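Gimstead Height-Adjustable Workbench
Section 4: Leveling, Power Connection and First Use

Read this section after the base frame and top have been assembled as described in Section 3. Two people are needed for steps 1 through 4. Keep the hex key supplied in the hardware bag; it is used again in Section 6.

4.1 Positioning the bench

1. Move the bench to its final location by lifting at the crossbars. Do not lift by the top.
2. Leave a clearance of 2 inches between the rear edge and any wall or fixed shelf. The top moves slightly to the rear as it rises.
3. Check that nothing is stored under the crossbars.
4. Turn each leveling foot clockwise until it touches the floor.

Note: On carpet, fit the Fakholm foot plates (sold separately) before leveling. Check the level again after 15 days, when the pile has compressed.

4.2 Leveling the top

5. Place a spirit level across the short side of the top, then along the long side.
6. Adjust the lowest foot first. Turn it in half turns and read the level after each one.
7. Tighten the lock nut on each foot by hand, then a quarter turn with a wrench.

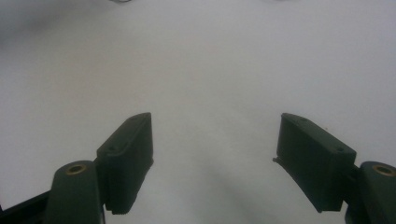

8. Press down firmly on each corner in turn. If the bench rocks, loosen the lock nut on the foot at that corner and repeat steps 6 and 7.

Caution: Do not use wedges or folded cardboard under the feet. They can shift when the top is raised.

4.3 Connecting power

9. Set the control box to OFF.
10. Plug the motor cord into the control box until the latch clicks.
11. Connect the control box directly to a grounded wall outlet. The lift motor must not be run from a power strip.
12. Raise the top by hand crank to mid height and confirm that the cord has slack over the full travel.

Hand tools, lamps and chargers may be supplied from a power strip on the worktop, provided the total load stays within the rating printed on the strip.
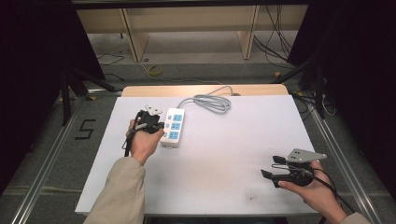 13. Route the motor cord through the clips on the rear leg. Do not staple it or pass it between moving parts.

Warning: Disconnect the control box from the wall outlet before opening the motor cover. The capacitor holds a charge for up to 32 seconds after disconnection.

4.4 Setting the travel limits

14. Set the control box to ON. The indicator flashes green.
15. Hold DOWN until the top stops. Release, then hold DOWN again until the indicator is steady.
16. Hold UP until the top reaches the desired maximum height, then press SET.

Note: If error code 68 is displayed, the two legs are out of step. Repeat step 15. If the code returns, contact Basusico Service.

4.5 Care of the top

Wipe with a damp cloth and mild soap. Dry at once. Solvents, bleach and scouring pads dull the finish.

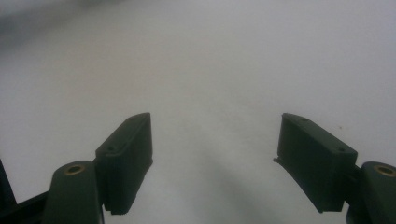
Reapply Escobedo edge sealer each June, or sooner where the edges have been cut for cable openings. Allow the sealer to cure overnight before placing anything on the bench.

Section 4 revised Mar 14, 2019. Text: Usha Kulkarni. Technical review: Rostislav Ďurica.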